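Subject: Re: [houseful] Graphic tees keep cracking in the wash
Date: 2020-06-02

Riaan Hlongwane wrote:

> I've lost another two shirts this month. The print goes first, it cracks
> across the middle and then the little flakes end up on everything else.
> Cold water, gentle cycle, the cheap detergent everyone here swore by.
> Does anybody really use those mesh bags, or do they just sit in a drawer?
> Also what do you all sort into? My plastic hamper finally split.

Hi Riaan,

I use them, every load! I was a drawer person too until we moved into the Halley Street place and I got stuck with a washer that treats everything like a rug (it's a Navetti, it came with the house, and I've stopped fighting it). A few things that have worked for me, in no order.

Turn the shirt inside out before it goes in the bag. I know everybody says that, but I skipped it for years and the shirts I skipped it on are the ones that look terrible now. One tee per bag, maybe two if they're kids' sizes. If you stuff it full the soap never gets to the middle and you pull out a damp ball that still smells like lunch. 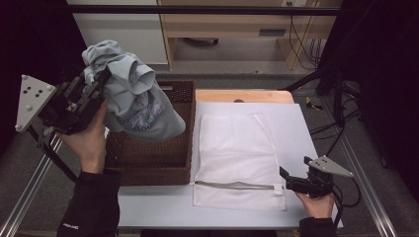

Zip it all the way to the end, too. Ours have a small pull, and if I leave it partway it works itself open and there's a sleeve wrapped around somebody's jeans. My sister ties hers down with a hair elastic — I've never bothered.

As for sorting, I gave up on hampers and went to woven baskets, the open rectangular kind. They're easy to dig around in and they look okay on a shelf. Do run your hand along the inside first, though, I snagged a good sweater on one and was mad for days.

On spin speed: mine goes up to 1000 and I keep it at 900 for regular stuff, but anything with a print gets the lowest setting and then goes on the rack. No dryer, ever. I think the dryer's what is getting yours, to be honest with you. You didn't mention it in your list!

What are you drying them on?

Marcy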